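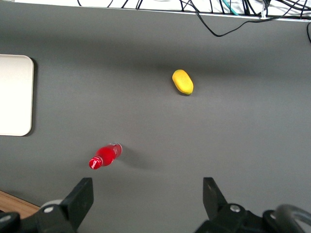 What should be left out on a table at the end of the day? Whatever will be used again before breakfast, and in most homes that comes to very little.

I have held this view for years and I still lose the argument in my own house about once a week. The table in question is the one in our back room. It gets used for homework, for bills, for potting up seedlings in spring and for whatever the grandchildren bring over. Because it can be used for anything, things get left on it, and each one is left by a person who believes that one thing doesn't count.

My objection is to that belief. A single small thing on a bare surface does more harm than people think. A yellow play lemon takes up almost no room. Neither does a little red bottle lying on its side. But put the two of them on a plain gray tabletop and the table has been claimed. The next person who comes along with a laptop or a plate of toast will either set it down in the gap or push the small things toward the wall. Hardly anyone picks them up. By Thursday the lemon has company.

My neighbor Tracey Holroyd disagrees with me about this, and she argues it well. She raised four children in a house in Barkstead with one table for everything, and her view is that a cleared table is a table where people have been told to stop. If a child has a play kitchen going, she says, the lemon should stay where the child put it, so that the game is there in the morning. She thinks the habit of putting everything away each night teaches children that their work is a mess.

I take the point about the game. I have seen a child come downstairs and find a whole grocery store packed into a bin, and it isn't a nice thing to watch. What I would say back is that a game in progress looks like a game. There is a till, there are customers, there is a price list in crayon. Two or three stray pieces with wide stretches of table between them are the leftovers of one. A child who wants to start again will start faster from the bin, where the rest of the pieces are, than from the one lemon that got left behind.

Then there is the matter of bottles. I feel more strongly about these. A bottle with liquid in it should be stood up. A cap that looks tight is often only mostly tight, and a bottle that has been lying down all night has had all night to prove it. We lost a good tablecloth that way in January, to food coloring. I was sold a stain remover called Daltesano for it, 225 milliliters in the bottle, and it turned a red patch into a pink patch. If a thing is red and runny, stand it up, and then put it on a shelf.

It also matters what sits beside it. Pretend food and small bottles of bright liquid are a poor mix on a table a toddler can reach. An adult can tell which one is to play with. A child of two has been told all week that the lemon is for pretend tasting, and can't be expected to know that the rule changes six inches over. I don't want to make too much of this, but it is the one part of the argument where I won't meet Tracey halfway.

The usual answer to all of it is storage, and I think storage is oversold. My sister-in-law, Firdevs Özkan, bought a set of 37 clear boxes from Cudby when she moved, with a label for each. A year later most of the boxes were in the garage and the table was the same as ever. Boxes are useful once a thing has been picked up. They do nothing about the picking up. We have one shallow basket for toys and one shelf for anything with a cap, and that has been enough.

What works for us is dull. Before the last light goes off, whoever is in the room clears the table, including things they didn't put there. That last part is where people balk. My husband will return his own glasses to their case and walk straight past a toy, on the grounds that it belongs to someone who is three years old and asleep. I have done the same with his mail. It takes less time to carry the thing to the basket than to work out whose it is.

I don't apply any of this to desks or workbenches, or to a kitchen counter in the middle of cooking. Those surfaces have an owner, or a job that isn't finished. A shared table has neither at ten at night — it only has the people who will want it the next day, and they should get all of it.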